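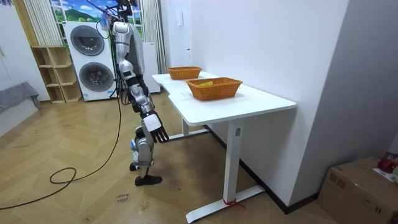

Most fanzines were bad, Doina Dumitrescu said before I had my coat off, and she would be grateful if I put that in early. She has read all 64 issues of Zellness, several of them more than once, and she doesn't want readers to think the experience was a pleasure from end to end. There is a serial in the middle of the run, about a lighthouse keeper on a moon with no sea, that she would pay to forget.

I had come expecting a sales pitch. Zellness is having one of those revivals that small press titles get when enough of the people who made them are too old to argue. There is a reprint volume coming in October from Baldursdóttir, the pamphlet publisher in Irnstead, and the advance copy calls the thing "the lost heart of regional science fiction fandom." I've read that sentence, with the region changed, on a great many back covers. Lost hearts seem to turn up every publishing season.

Dumitrescu wrote the index for the reprint. She didn't write the back cover. "I asked them who lost it," she said. "It was in a closet. Everyone who cared knew which closet."

For anyone who has missed the fuss, Zellness was a mimeographed fanzine edited by Vilhjálmur Hafþórsson out of a rented upstairs apartment in Irnstead. It began as his contribution to an apa called Zernell, one of those mailing groups where each member ran off enough copies for all the others and a central mailer stapled the lot together and sent it around. After a year or so Hafþórsson fell out with the central mailer over postage and started sending his pages out on their own. The name is a joke on the apa's name and was never a very good one.

Those are the facts, and I wish I could say all of them are agreed on. They aren't. The question of how many copies he ran off is a swamp. The colophon says 400 from the third issue to the last. Hafþórsson's own letters, which Dumitrescu has gone through, say 300 in one place and complain in another that he can't afford the paper for half that.

"He wrote 400 because an editor he envied wrote 400," she said. "I can't prove it. But look at the mailing list. He typed it himself and kept it up to date and it never gets anywhere near. Where were the rest going?"

I suggested convention tables. Fan editors are supposed to have left stacks of the things at conventions.

"He hated conventions," she said. "He went to one and came home before dinner. He wrote a whole issue about it. It's a good issue, in fact. It's maybe the best thing he did, because he was angry and he kept it short."

I asked whether the index gives the print run as 400. It does, she said, with the words "according to the editor" after it, which took three rounds of emails with the publisher. They wanted it plain. She said she'd take her name off. They kept the four words – or three, I said, counting, and she told me to go and be an indexer if I liked it so much.

The other claim made for Zellness is that it discovered people. Every fanzine is said to have discovered people. The usual method is to go through the letter column until you hit a name that later appeared on a paperback, and then to write as though the editor had found the author under a hedge. In this case the name is Evanthia Triantafyllou, whose early stories ran in the back pages under initials and who went on to publish four novels with a small house that has since folded. I like those novels. I wanted the discovery to be real.

Dumitrescu made a face. "She'd been in three other zines already. Better ones. She sent him what they turned down. She told me so herself, on the phone, very cheerfully. And he printed it without reading it, you can tell, there are two pages in the wrong order and no one wrote in."

Had no one noticed?

"One letter. It said how bold the structure was."

She enjoyed that, and so did I, but I wondered then what was left. If the print run was padded and the discovery was somebody else's leftovers, and the fiction was mostly lighthouse keepers, why spend two winters on an index? She didn't answer right away. She got up and made tea, and I looked at the proofs on the shelf, which were held together with a bulldog clip and had a great deal of green ink on them.

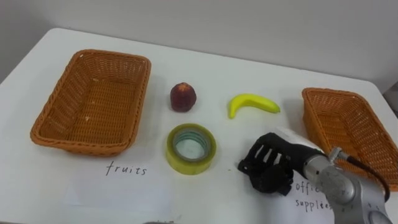
Indexing a fanzine is harder than indexing a book, for reasons she was happy to go into once she was back in her chair. Issue numbers repeat. Contributors sign themselves three ways, and the same joke name gets used by two people who were not speaking to each other. Hafþórsson numbered his pages by hand on the stencil and sometimes forgot. Dumitrescu started out with software meant for the job and gave it up inside a month, after it merged a letter writer with a fictional dog. She went back to sorting things physically, with slips of paper. I have a prejudice in that direction and admitted it. Give me a couple of woven baskets and two paper labels with handwriting on them, like the ones on the white table in the photo, and I'll believe the person knows what goes where. Give me a screen with a progress bar and I start checking the results. She said I was being sentimental, and that she'd had a whole drawer of slips go wrong too, and that the only method that worked was doing it twice and seeing where the two versions disagreed.

"Any index done once is a guess," she said. "Put that in. The publisher didn't like that one either."

She did get round to my question in the end. What she values in Zellness is the letter column, which by the middle of the run had swallowed over half of each issue. There are complaints about bus routes in there. There's a long fight about whether you may use a library photocopier for private purposes. A woman named Sigrún Hallgrímsson wrote in nearly every time for years, first about planetary romances, then about her evening classes, then about a divorce, and never once changed her tone. Dumitrescu thinks the Hallgrímsson letters would make a better book than the one that's being published, and she may be right. She showed me a few. They are dry and exact and quite rude about everybody's spelling.

"You learn what paper cost," Dumitrescu said. "You learn who had a telephone. You learn that people who said they were living in the future couldn't get a ribbon for the typewriter. I don't need it to be the lost heart of anything."

I said that this was fair, but that it was also an argument for keeping any pile of old letters whatsoever. Church newsletters are full of bus routes. Was there something here that needed science fiction?

She thought there was, a little. The writers had a habit of treating their own town as if they were visiting it. Hallgrímsson has a page on the Irnstead swimming pool that reads like a report home from an expedition. I read it. It's very good, and I'm still not convinced that it took a shelf of paperbacks about Mars to produce it. Some people just look hard at swimming pools.
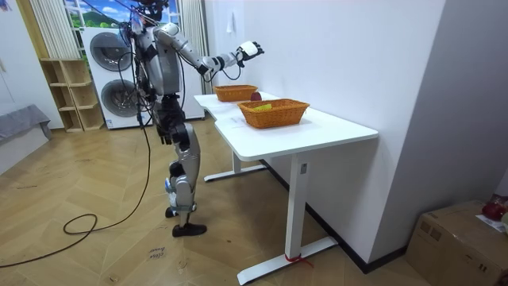
At the white desk. Photo: Skarphéðinn Gunnlaugsson

The reprint collects 10 issues complete and gives extracts from the others. I asked who picked them, and got a long breath. The list was drawn up by the publisher from a poll of surviving subscribers, and by surviving subscribers they meant the ones with email. The issues chosen are the ones with the best covers. Two of Dumitrescu's favorites are left out, including the convention one, and the moon lighthouse is in, all of it, with an introduction.

"People remember it," she said. "They remember it as good. I've told them to reread it and they say they will."

The paper itself is another sore point. Mimeo paper of that kind was cheap and thirsty, and it goes brown at the edges and then all the way in. Baldursdóttir has cleaned the scans up so that the pages look white and the type looks black. The result is easy to read, and it looks like something that never existed. Hafþórsson ran short of ink in every second issue, and the grayness of the later pages is a fair record of his finances. In the reprint he might be a man with an office.

I put this to her as a complaint and she was milder about it than I was. Her eyes aren't what they were. She had worked from the originals with a lamp and a magnifier and had headaches from it, and she said I was welcome to the gray ones.

What about Hafþórsson himself? The introduction treats him as a saint of the duplicator, giving up his evenings so that others could be heard. The files suggest somebody more familiar. He cut letters that criticized him. He borrowed a stapler from Hallgrímsson and it became a running item for years, with her asking for it back in print and him printing the request and keeping the stapler. He announced the end of Zellness four times before it ended, and each time the renewals went up.

"I don't think he did that on purpose," Dumitrescu said, and then, after a while, "I think he did it on purpose the third time."

The last issue doesn't say it's the last. It has a notice asking for artwork, a half page on a new stencil he was trying, and a promise that the Triantafyllou story would be finished next time. It never was, in Zellness or anywhere else. I asked whether she had asked Triantafyllou how it came out. She had. Triantafyllou said she'd have to read the beginning again to find out, and she didn't own a copy.

The index runs to more pages than any single issue. It has an entry for staplers. I checked three of the references against the originals while Dumitrescu watched me do it, and two were right. The third was a page off, on an unnumbered sheet, and she took out the green pen and said that was why you let people look.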